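Skester mill open day, April 2018

Quick notes before I forget it all. Got the early bus out to Skester, 3 hours door to door, and the line for the weaving shed was already past the gate. Ticket was 18, tea included. Worth it.

Pillai still runs the old looms on the ground floor – LOUD. Take the ear plugs they hand out. Our guide had to shout the whole way, missed most of the history part. Something about 638 looms in the good years, nearly 20 left now.

Dye room next. Smell gets in your hair. Then finishing, then the Skaltwood warehouse across the yard, where they keep the bolts for Rillovholm. No touching, sadly. Shop at the end was a scrum, seconds bin mostly picked over by the time I got their. 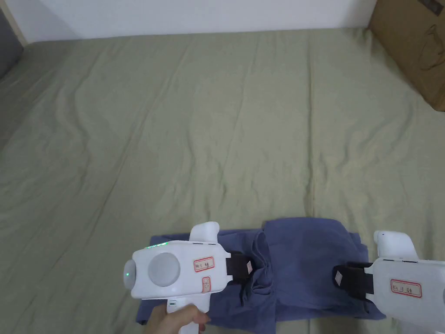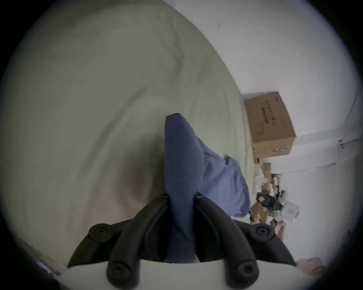
Best bit of the day was the fabric care talk, upstairs, hard chairs. Lady went through creasing, why some cloth comes out flat and some never will. Sheets especially. A sage green one rumpled all over like the one on that bed would of got a long lecture. Her advice, pull it tight and leave it alone. Next open day is in May, go early, bring a sandwich. Cafe ran out of everythng but scones.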